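I've had the Jisar for a fortnight now and I keep telling people about it at bus stops, so it's probably time I wrote it down and gave the bus stops a rest.

For those who missed the January post: Jisar is the head-worn recording kit from Florkidby. You get a padded headband with a small camera on the front, a battery that clips to your belt, and a phone app. You put it on, do ordinary household jobs, and the recordings go into a library that people use to teach robot arms how hands behave. Florkidby lends the kit out as a service as well as selling it, and I'm on the lending scheme at 40 pounds a month, with 2,000 minutes of storage thrown in.

First thing: the headband is comfortable! I wore the older one for a week last year and it left a groove across my forehead that my sister could see from the other side of the kitchen. This one is lighter at the front and the strap goes over the top of the head, so it doesn't creep down over your eyebrows when you bend over to look for something under the sink. I did two hours of folding and sorting in it and forgot to take it off before answering the door. The postman was very polite.

Second thing: the view. The old kit looked straight ahead, so unless you walked about with your chin on your chest you got lovely long recordings of the wall and no hands at all. Jisar's camera is tipped down and the lens is wider, and your hands stay in nearly all the time, even when you're reaching for something close to your body. Raghavendra Kotian, who has been labelling clips for longer than any of us, went through 147 of mine and only threw out 2. He is not a generous man with clips, so I was very pleased with that.

I've mostly been doing the small fiddly jobs. Phones, chargers, plugs, drawers, the lids of things. Anyone can record themselves carrying a box across a room, but the short, dull movements are the ones the robots find hard, and they're over so quickly that you need a camera that is already looking in the right place.

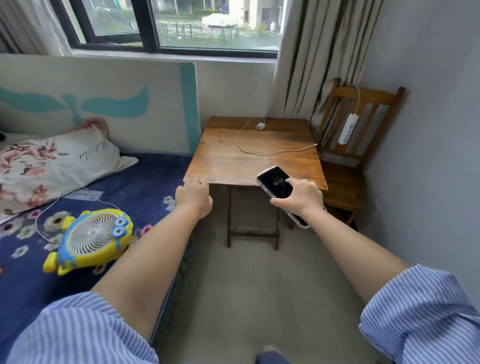
Brerkness Home Robotics Club

Phone handling is a good test of the kit, I think. You've got one hand gripping and a thumb doing something separate, the other hand just resting on the table edge, and a thin white cable trailing down past your wrist. The cable is the bit I care about. On the old camera a white lead vanished as soon as it crossed anything pale, and here you can follow the other one, from the charger, as it loops across the tabletop and over towards the chair. Even the clock on the lock screen is readable: 16:07. That surprised me, with a window straight ahead, as bright windows used to turn everything in front of them to mud.

Now the grumbles, and there are a few. The app is slow to start. You press the button, it thinks, it thinks a bit more, and then it buzzes, and if you've already picked the thing up you have to put it down and begin again. The belt clip is fine on jeans and hopeless on anything with an elastic waist. And the manual is dreadful, a folded sheet in tiny grey print with the pairing steps in the wrong order (do step four before step three, trust me).

Haris Živković wrote a much better set of notes and has pinned them in the club cupboard, so read those first if you're borrowing the spare. He has also worked out that the file names sort properly if you set the clock by hand instead of letting the app do it. I'd never have spotted that.

Would I buy one? I think I'd stay on the loan for now. They swap the battery for you if it goes tired, and Annamalai, the next version, is meant to have a camera on each wrist too, which I want so badly that I've already cleared a shelf. But if you were put off by the old headband, do have another go with this one. It's a proper step up, and I've had more fun recording plugs and jar lids than a grown adult should admit to.

Next up is the airing cupboard. I'll put the fitted sheet clips in the shared folder when they've uploaded, and if anybody knows how to fold a fitted sheet, please get in touch before I start.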